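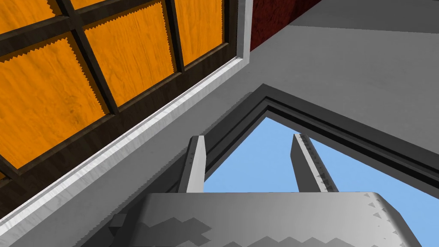 Looking up at the opening in the ceiling.

Okay, soup people, February is nearly here and I have news! The Clilville Soup Swap is back on, and this year we've got the big room at Sinden Hall (the one with the good radiators, thank goodness). Last year I went home with 2 quarts of Enda Ó Gríofa's leek and barley, and I've been pestering him for the recipe ever since. He finally gave in, sort of. He says the trick is to toast the barley in butter until it smells like popcorn, and then he goes quiet about the rest.
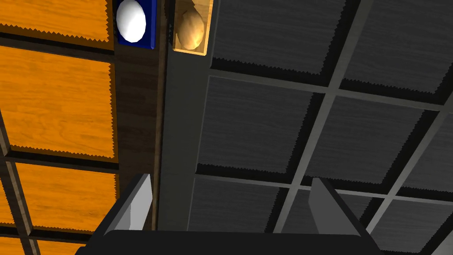
Two egg shapes in their little containers, with tiled areas on either side of the strips.

If you haven't swapped before, it's easy. Bring your soup frozen in quart tubs, write what's in it on the lid, and take home as many tubs as you brought. Please list nuts, dairy and shellfish in big letters! I'm making my split pea again, though I might try it with smoked paprika this time and leave out the ham so more folks can have it.

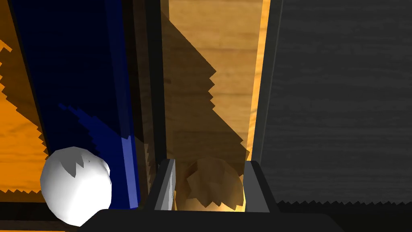
Lumpy, brown, and either a potato or a small bread roll.

Bread is welcome too, and Ní Mhurchú Bakery is sending over a tray of soda bread. Doors open at noon, and there's room for 100 tubs in the freezer, so drop me a note if you're bringing more than six.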